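收拾了一个下午加一个晚上的电线和排插，按顺序记一下。内容比较碎，主要是怎么查、怎么绕、怎么贴标签、怎么放。
1/ 先从排插说起。这种白色长条的，一头有个小按钮，两孔三孔交替着排下去，线先松松地盘着，放在米色垫子上看。
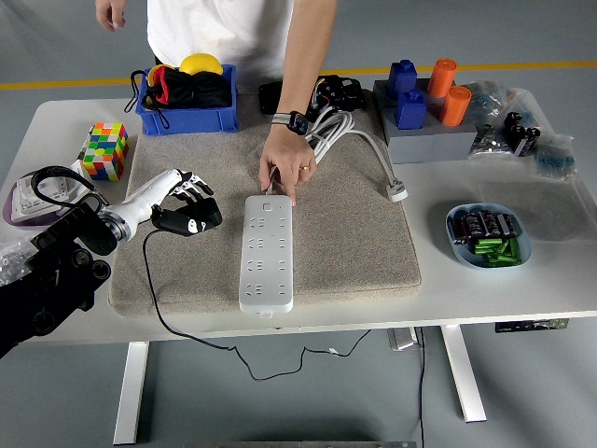 2/ 背景交代一下。二月份我们从 Mosby 楼上的大间搬到 Nindthorpe 这边的小间，当时赶着交钥匙，所有带线的东西都是一把抱起来塞进箱子的。塞的时候想着到了再分，到了以后谁要用什么就从箱子里拽，拽出来一串，抽走一根，剩下的再塞回去。几个月下来，箱子里基本是一整团。

3/ 这次动手的起因很小：要找一根排插接打印机，翻了半天，找到的那根线不够长，够长的那根插头被压在最底下。Maricica Manole 在旁边等着打印，等到最后她说那就别打了，把箱子倒出来吧。于是就倒出来了。

4/ 倒出来之后先不分类，先解开。我以前的习惯是边解边分，手上拿着一根，脑子里想它该去哪一堆，结果两边都慢。这次只做一件事，找到插头，从插头那头往回抽，抽不动就换另一根。抽出来的平放在地上，一根挨一根，不叠。

5/ 解线团有个方法是 Maricica 教我的：不要拉紧，要抖松。双手捧起来抖几下，让中间的空隙变大，再找线头。越拉结越小，到后面只能用指甲抠。带磁环的线和一头是大变压器的线最难弄，要先把大头从圈里送出来，顺序反了就白干。

6/ 全部解开后点了一遍，114 根。这个数把排插、延长线、电源线、充电线、网线、音频线全算进去了，不含光杆的充电头。我们一共才几个人，我自己也没想到。这个数写在清单第一行，后面每减一根就改一次。

7/ 然后分堆。我分得很粗：
墙上取电的（排插、延长线、各种电源线）
给小设备充电的
传数据的
传声音和画面的
不知道干什么的
最后这堆一开始最大，后来慢慢变小，很多其实是显示器自带的线，从来没拆过扎带。

8/ 先处理墙上取电的这一堆，其他的晚一天没关系。排插是每天都通着电的东西，压在柜子后面一放几年没人看。

9/ 我查排插的顺序，全程不插电：
先看插头。插脚有没有歪，有没有发黑，根部的塑料有没有变色。
再摸线。从插头一直捋到插线板那头，用手指过一遍，碰到硬块、压扁的地方、裂口就停下来看。
再看外壳。有没有缝，螺丝有没有少，翻过来看底面。
最后看孔。对着灯看，有没有脏东西，有没有异物。

10/ 捋线这一步不要省。眼睛看着好好的线，手指过去能感觉到一段是扁的，多半是被椅子轮子压过，或者门缝夹过。两头最要紧，插头根部和进壳体的地方弯得最多。我弯一下看看表皮有没有细纹，有细纹的直接放到淘汰那边。

11/ 按钮也要按几下。按下去应该有明确的一下，弹起来也要利落，左右晃没有松动感。按下去软绵绵的，或者要按到某个角度才到位的，我不留。以前在 Mosby 有一根就是这样，开关要用指甲顶着边，大家都知道，大家都凑合用，现在想想挺不应该的。

12/ 有人会问能不能拆开修。我不拆。Manole 修理铺（Maricica 她家里开的，所以跟她同姓）倒是能换插头换线，但她自己的意见是，普通排插壳体有问题就不修了，修的工夫和风险都不划算。插头坏、线好、壳也好的，可以拿去问问。我们这次没有拿去的。

13/ 查完再看容量。每根底面或者侧面一般都印着最大功率和电流，字很小，拿手机手电筒斜着打光看得清楚一点。印字磨没了、认不出来的，我只给台灯和充电器这类小东西用，贴一张写着“小功率”的标签。热水壶、取暖器、电磁炉一律直接插墙上，不经过排插。

14/ 还有一条写在墙上了：排插后面不再接排插。旧办公室里桌子离墙远，串了两级，当时觉得没什么。搬过来以后桌子重新摆过，靠墙放，一根长一点的就够，中间不用接。

15/ 接下来擦。拔掉电源，用干布先擦一遍，孔附近用干的软毛刷往外扫，不往里捅。外壳上那种发黏的灰，布稍微沾一点水，拧到几乎不湿，擦完放在通风的地方晾着，第二天再用。不要往上面喷清洁剂，喷了会顺着孔进去。

16/ 旧胶印最烦。之前有人拿双面胶把排插粘在桌板下面，撕下来留了一片。我用橡皮慢慢搓，搓成条再捏掉，费时间但是不伤壳。用酒精也行，少量蘸在布上擦，避开印字的地方，印字会掉。我擦没了一块，已经归到“小功率”那边去了。

17/ 擦的时候下面垫块东西会方便很多。硬桌面上排插会滑，壳角还会磕出声音，垫块地毯料或者旧毛巾就稳了。掉下来的小螺丝、扎带头也不会滚远。

18/ 说说绕线。我以前是绕在手肘和虎口之间，绕得快，放下来就拧成麻花。现在的做法是顺着线自己的弯走，一圈正着放，下一圈手腕翻一下反着放，圈的大小差不多就行。放开以后能平躺着不弹，就说明绕对了。

19/ 新线和粗线脾气大一些。刚拆包装的线上有折痕，硬绕会顶起来。先整根拉直，平放一晚上，第二天再绕。千万不要把线紧紧缠在排插身上，进壳那个位置会被折成死弯，我淘汰的那几根里有好些坏在这里。

20/ 圈大一点占地方，但是值得。粗的电源线我留到一个盘子那么大，细的充电线一个手掌。扎的位置在圈的对侧，不要扎在插头根上。扎一道就够，想挂起来的扎两道。

21/ 扎带我们试过的：
铁丝芯的，随电器送的那种，容易扎破表皮，全扔了。
橡皮筋，夏天一过就粘在线上，扔。
一次性塑料扎带，只用在固定不动的地方，剪的时候小心别剪到线。
魔术贴，最好用，可以反复拆，缺点是粘毛。
现在统一用魔术贴，买的一大卷，自己剪。

22/ 魔术贴剪多长，看线。我先拿一段绕在最粗的那圈上，留出两指重叠，照着这个剪了一批；细线另剪一批短的。不要每根量，太慢。剪好放在一个小杯子里，绕完一根拿一条。

23/ 标签。机器是 Flandell 的，搬家前就有，手柄上的字都磨掉了，还能打。白底黑字，字号选大的。标签不要绕着线粘一圈，转来转去看不到字。要像小旗子那样对折，两面粘在一起，字朝外，从哪边都能看到。

24/ 标签上写什么，我们争了一会儿。我想写编号，Maricica 想写用途。她的理由是编号还得去查表，没人会查。后来按她的来，写用途加长度，比如“排插 2米”“打印机电源”“显示器 左”。编号只保留在清单里，我自己看。

25/ 标签贴两处，插头端一个，另一端一个。只贴一头的话，蹲在桌子底下看着一排插头，还是不知道哪个是哪个，最后又要一个个拔了试。以前拔错过正在存东西的电脑，之后有一阵谁都不敢碰那排插座。

26/ 不知道干什么的那一堆，处理办法是给期限。装一个袋子，袋口写上月份，放在门边的架子底层。谁的设备忽然缺线就去那里找，找到了就贴标签归位。到期没人认的，送回收。袋子里的东西不许再往大箱子里倒。

27/ 有一类线容易误扔：长得一样但是变压器输出不一样的。圆头的那种特别多，能插进去不等于能用。没有和设备配上对的，不要试，看清楚变压器上印的电压电流，再去找设备底下的铭牌对。对上了马上贴标签，当场贴，别放下。

28/ 不带线的小东西也冒出来不少，螺丝、转接头、脚垫、支架上拆下来的卡扣。螺丝装透明小袋，从外面就能看见是什么样的，不用打开。知道是哪件家具的，把袋子直接用胶带粘到那件家具背面，比放在任何盒子里都好找。

29/ 玩的东西不进电线箱。球、魔方这些以前也混在里头，找线的时候摸出来，然后就有人坐下来玩上了。现在它们放在架子上单独一格，跟插头和线分开，魔方角也不会勾线。

30/ 收纳箱的问题。塑料周转箱便宜、结实，可是深，放线等于挖井。我们的办法是线不平铺，竖着放，一圈一圈像唱片那样立起来，标签朝上。为了不倒，中间用硬纸板隔开。纸板是搬家箱子裁的，裁完边上贴一道胶带，不会起毛。

31/ 隔板间距不要一开始就定死。先把线立进去，按实际厚度再卡纸板。我第一次裁得很均匀，结果充电线那格空一半，电源线那格塞不进去，又拆了重来。

32/ 抽绳袋适合装成套的东西，比如出门要带的那一套：一根短排插、两个充电头、几根常用线、一卷胶带。袋口要收紧，抽绳塞进去，别拖在箱子边上，拖着就会缠到别的东西，拎袋子的时候带出来一串。这个我讲了好几次，包括对我自己。

33/ 常用的不进箱。每天要用的排插固定在桌边，离地，不放在脚能踢到的地方。挂钩装在桌板下面，线从桌腿后面走，用魔术贴绑两道，留一点松量，桌子挪一下不会扯到插头。

34/ 宽的变压器会挡住旁边的孔，这是老问题。布置的时候把大个头的放在最靠外的孔，小插头放中间。两孔三孔交替排的那种稍微好安排一点，两孔的充电头和三孔的电源线可以错开插。先把所有插头摆出来比一比，再往上插，省得插好了又全拔。

35/ 线头方向也要看。排插的线从哪一头出来，哪一头就朝着墙上的插座，反过来放的话线要折回来，桌边多一道弯。听起来是小事，我们三张桌子里有两张是反的，一直没人改。

36/ 淘汰的处理：插头发黑的、表皮裂的、外壳松的，放之前在插头上缠一圈红胶带，写“坏”。没写的话，过两天就会有人好心捡回来用。楼下物业有电子废品回收点，周三以外……算了，时间他们老改，去之前打个电话问。

37/ 上面那句别当参考，各楼不一样。反正不要直接扔进普通垃圾桶。

38/ 花费。这次买的东西：一卷魔术贴，两卷标签带，几根新排插，桌下挂钩，还有一个带格子的架子。加起来 911 元，大头是架子和排插。架子其实可以不买，用旧书架横过来也行，我们的旧书架搬家的时候散架了。

39/ 新排插怎么挑，我的标准：线长先量好再买，从墙上插座沿着桌腿走到要放的位置，拉一根绳子量，再留一点余量。太长的盘在地上容易踩，也积灰。有认证标志、印字清楚、按钮手感利落，孔与孔之间距离宽的优先。带指示灯的看个人，我嫌晚上亮。

40/ 新买的到手也照第 9 条查一遍，再贴标签，再上岗。包装里的说明书不要留一抽屉，拍张照片存进清单里，纸的回收。清单就是一个共享表格，列很少：编号、用途、长度、放哪、哪个月查过。

41/ 查的频率，我们定的是半年一次，跟换空调滤网同一天做，比较容易记住。平时只要求一件事：摸到排插或者插头发烫，拔掉，放到门边的架子上，写张条。不需要判断是什么毛病。

42/ 借用规则。外借的线从袋子里拿，不从桌上拔。拿走的时候在箱盖内侧的纸上写名字，还回来划掉。写得歪歪扭扭没关系，能认出是谁就行。第一周就有两条没划，问了一下，一条在会议室，一条在人家车里。

43/ 时间怎么花的，给想做的人一个数：解线最久，整个下午基本都在解。查和擦是晚上做的，吃过饭回来接着干。绕线和贴标签很快，两个人配合，一个绕，一个打标签，中间几乎不用说话。裁纸板我一个人弄，第二天早上。

44/ 场地的话，要一张浅色的桌子，或者铺一块浅色的布。黑线在深色桌面上看不清裂口，白线反过来也一样，但浅底总体好用。灯从侧面来，正上方的灯照不出表皮上的细纹。

45/ 几个做得不好的地方也记下来。标签打到一半没带子了，后面的几根是手写的，字迹已经有点糊，要补。网线那堆没测通断，只是绕好了，用的时候可能还是会碰上坏的。音频线分得太粗，大小接头混在一格。

46/ 还有挂钩，有一个装的位置正好顶膝盖，坐下就撞。坐那个位置的人自己拿胶带缠了一层海绵，等我有空挪。

47/ 评论里问得多的，统一回一下。
问旧排插能不能捐：查过没问题、印字清楚的可以问问对方要不要，有毛病的不要捐。
问魔术贴买多宽：我用的是一指宽，太宽的绕在细线上会翘。
问标签会不会掉：对折粘紧之后没掉过，贴之前把线擦干净，油手摸过的地方粘不住。

48/ 问线要不要按颜色分：试过，分不出来，几乎全是黑的和白的。有人在插头上缠彩色胶带，每张桌子一个颜色，这个可以，配合文字标签用。单用颜色的话换了人就没人记得哪个颜色是哪张桌子了。

49/ 问家里没有这么多线要不要这样搞：不用，解开，查一遍，绕好，写上是什么，够了。箱子用鞋盒就行。我家里就是一个鞋盒，里面立着放，盖子上写着“线”。

50/ 网线测完再接着更。测线器跟 Manole 那边借，Maricica 说她下次过来的时候带。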